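Dorkthorpe Fun Run: minutes of planning meeting, April 13, 2023

Category: Clubs and Events | Minutes

Present: Oi-ling Fung (chair), Colton Lachance (minutes), R. Wan, T. Pivosov
Apologies: J. Ikasel

1. Minutes of last meeting
Agreed with one correction: the hall deposit was £60.

2. Route
The lower path is still flooded by the stile. Start moves to the school gate. Colton to ask the farm about parking in the top field and to redraw the map.

3. Shirts
Marshals will wear yellow as before. Blue was suggested for the water stations and agreed. Sizes needed by the end of the month. Spare shirts to be offered to the school. 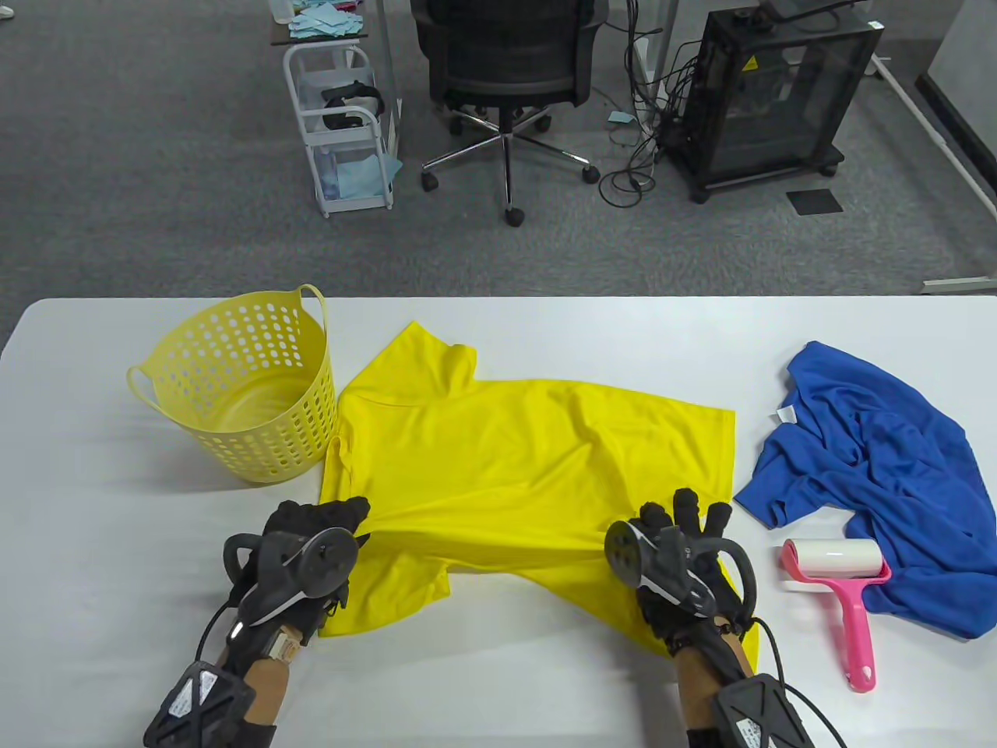
Yellow T-shirt on the table.

4. Money
Balance stands at £424. First aid cover has been booked and the invoice is due in May. Entry fee for under-16s to stay at £2, adults £3. T. Pivosov asked whether families could have a discount. Left for next time.

5. Shirt storage
Shirts to be kept together in the hall cupboard. Oi-ling has the key.
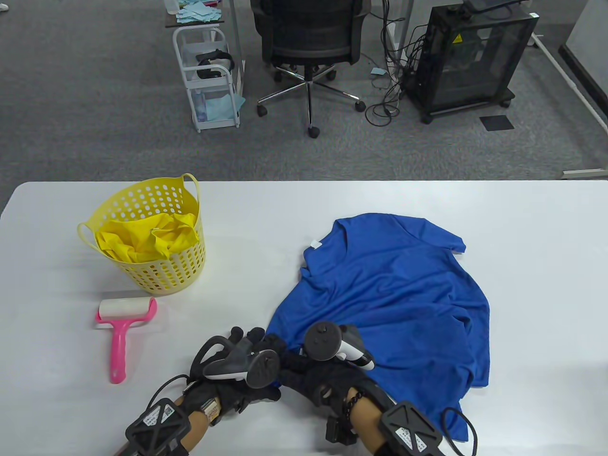
6. Any other business
The gazebo has a bent leg. R. Wan will try to straighten it.
Posters to go up at the library and the chip shop.

Next meeting in May, date to be confirmed.

Last updated by: C. Lachance

We use cookies to remember your settings. Accept | Manage cookies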